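Mullent G2 two-finger gripper (adaptive, electric)

Home / End of arm / Grippers / Two-finger / Mullent G2

In stock. Ships from our Flilstead warehouse, usually same day if you order before 2 pm.
Item: MG2-85-K
Sold as: kit (gripper, flange adapter, cable, finger pads x 2 sets)
Warranty: 12 months parts and labor

Short version

Electric two-finger gripper for small six-axis arms. Black anodized body, swappable pads, one cable. Good at light awkward stuff. Not a heavy lifter. If you're moving castings look at the Huanca H-series instead, more money, more grip.

We stock three grippers in this size class and get asked every week which one. So we put all three through the same bench jobs over December and wrote it up below. No lab certificate, just our bench, our parts, our opinions. Numbers are ours unless it says maker.

What's in the box

Gripper body
Flange adapter, standard small-arm bolt pattern
Cable, 16 ft, straight connector one end, bare wire other end
Soft pads, silicone, one pair
Hard pads, ribbed, one pair
Hex keys (two sizes, you'll lose the little one)
Quick start sheet. Full manual is the PDF, see Downloads tab

Not in the box: 24 V supply, arm-side I/O cable, cable clips. Buy clips. More on that further down.

Specs (maker)

Stroke: 85 mm
Grip force: adjustable, low setting is properly low
Supply: 24 V DC
Control: digital I/O or serial
Position feedback: yes
Grip detect: yes
Holds on power loss: yes
Pads: tool-free swap? No. Two screws each. The old listing said tool-free, that was our mistake, sorry

How we compared

Same arm, same table, same parts, same person on the pendant. Mullent G2, Huanca H2, Plunar Softline. Each one got a fresh mount, a tool center point check and then the same list of jobs. Eggs, molded tray inserts, capped vials, a bag of loose hardware, thin card sleeves. Total logged picks for the G2 was 253, more than either of the others because we went back and re-ran the eggs after a settings change.

Table was covered in kraft paper and marked out in cells so we could call positions by row and column and put things back where they came from. Low tech. Works. Paper also shows you where the fingers have been scraping, handy when your Z is a hair too low.

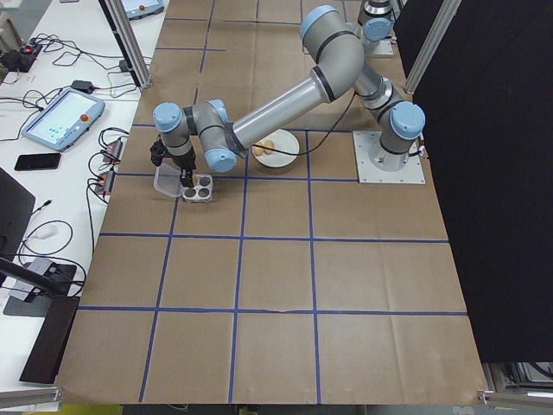

Eggs first then, as that's what everybody wants to hear about. Soft pads on, force at the bottom of the range, slow approach. Egg comes off a plate, goes to a cup holder or into a clear tub. The plate is harder than it sounds. Two eggs lying side by side on a round white plate will touch, so one finger has to get in between or you have to come at them the other way, and on a plate they roll if you so much as nudge one. Cup holder is easier, the round wells do the centering for you and you can be off a little. G2 fingers are slim enough to come straight down into that kind of gap. Huanca's are not, we had to turn the wrist and approach across the pair every time. Plunar got in fine but it flexes, so you're never totally sure where the tips are.

Breakage. G2 cracked 3 across the whole run, all before we changed the settings. Cause was closing speed, not force. Default closing speed is too fast for anything brittle, the fingers arrive before the force limit has a chance to do its thing. Drop the speed, leave the force alone, problem gone. We've asked Mullent to change the default. No answer yet.

Real eggs by the way, from the store. Weight varies, shape varies, shell varies. That's the point of using them.

Tray inserts. Molded, light, thin wall. Hard pads dented them, soft pads fine. All three grippers passed. Plunar quickest, you don't have to think about force at all with the soft fingers.

Vials. Hard pads, middling force. G2 and Huanca both good. Plunar let the vial tilt on lift, more so if you grab it high. Would not use it for anything with liquid and no lid.

Loose hardware. None of them. Don't pick loose hardware with a two-finger gripper, get a magnet.

Card sleeves. G2 surprised us here. Grip detect picked up a single sleeve where the Huanca reported empty and carried on with its day. You do need to set the detect window narrow. Page 31 of the manual, it's buried in the serial commands section for some reason.

How they rank, our view

Mullent G2: best all rounder for light parts. Slim fingers, decent feedback, sane wiring. Default settings need work.
Huanca H2: strongest by a long way. Wide fingers, heavier, eats into your payload. Metal parts, boxes, machine tending.
Plunar Softline: gentlest. Wants a compressor. No real position feedback so your program is guessing. Food and packing people like it.

Cable. Read this bit

More support calls about cable than about everything else put together. The G2 cable is external, it runs down the outside of the arm. If you let it hang, it hangs where you're working. It'll drag over the table, over your parts, over the plate of eggs. Ask us how we know. Leave a service loop at the elbow and another at the wrist, clip the rest tight to the forearm. Then jog every joint to its limits by hand, slow, before running anything in auto. Wrist rotation is what gets people. It'll wrap once and look fine, second wrap pulls the connector.

Use 8 clips for a small arm. Fewer and it sags between elbow and wrist. Our clip pack is listed under Related items.

An internally routed version is supposed to be coming. No date, don't wait on it.

Mounting notes

Adapter goes on first, dowel pin toward the connector side. Screws are short, don't swap in longer ones from your drawer, they bottom out and you'll think it's tight when it isnt.
Set payload and center of mass in the controller before you move. Values are on the label on the adapter. Lots of people skip this and then call about false collision stops.
Check TCP with the pads you're going to use. Soft and hard pads are not the same length.
Keep the pendant in reach for first runs, e-stop side up, and not under a pile of cables.
Two arms on one table? Set your zones first. The G2 sticks out further than the bare flange you taught your limits with.

Controllers

Works with anything that has two free digital outputs and two inputs. That gets you open, close, gripped, fault. For force and position control you need serial. We have ready made function blocks for the common small arms, email us with your controller model and firmware version and we'll send the right one. Please send the firmware version. Please.

Response over serial is fine for pick and place, bit slow if you want to servo the fingers while moving. I/O is instant but you only get the presets, four of them.

Questions we get

Can it do wet parts?
Soft pads yes, if you rinse and dry after. Body isn't sealed. Splashes ok, no washdown. Huanca does a sealed one.

Custom fingers?
Yes. Finger drawing is in Downloads, print or machine your own. Keep them light. Long fingers mean less force at the tip, obvious but people forget.

Can I run it upside down / on a wall arm?
Yes, no difference.

How long do the soft pads last?
Depends what you rub them on. Ours had visible wear at the end of the test but still gripped. Replacement pairs are cheap, throw one in the order.

Is it safe to work next to?
Low force setting is gentle but it'll still pinch. Do your own risk assessment for the whole cell, arm and part and all. We cant sign that off for you.

Try before you buy

Loaner program, US only. Two weeks on your bench, you pay shipping one way. Send the pads back even if they're chewed up. Egg stains ok, within reason. We've got G2 and Huanca loaners most of the time, Plunar loaner is out a lot so get on the list.

Returns

30 days unused, original box. If you've cut the connector off the cable it's used.

Related items

Mullent soft pad pair
Mullent hard pad pair, ribbed
Cable clip pack, small arm
24 V supply, DIN rail
Huanca H2 gripper kit
Plunar Softline starter set

Downloads

Manual (PDF)
Finger drawing (PDF, STEP)
Egg settings file, slow close, low force. Load as preset 2

Volume pricing from five units, use the quote form or call the Flilstead desk, mornings are best.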